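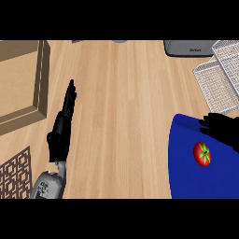
4.2 Matching ledger entries

The ledgers from Gaillard were exported to a single worksheet of 2000 rows. Illés and Leblanc had earlier sorted such sheets by hand, but we used a lookup formula keyed on the invoice reference, with the supplier code as a second key. Spaces at the end of a reference were trimmed first — these had caused most of the false mismatches in the Mernport trial.

Of the rows left unmatched, 323 had no reference at all. They were copied to a separate sheet and checked against the bank file. A further 425 differed only in the date format, and were matched once the column had been converted to text.

Figure 3. Simulated robot arm with a black hand above a light wooden surface.

Rows that matched 2 or more invoices were left out of the totals in Section 5.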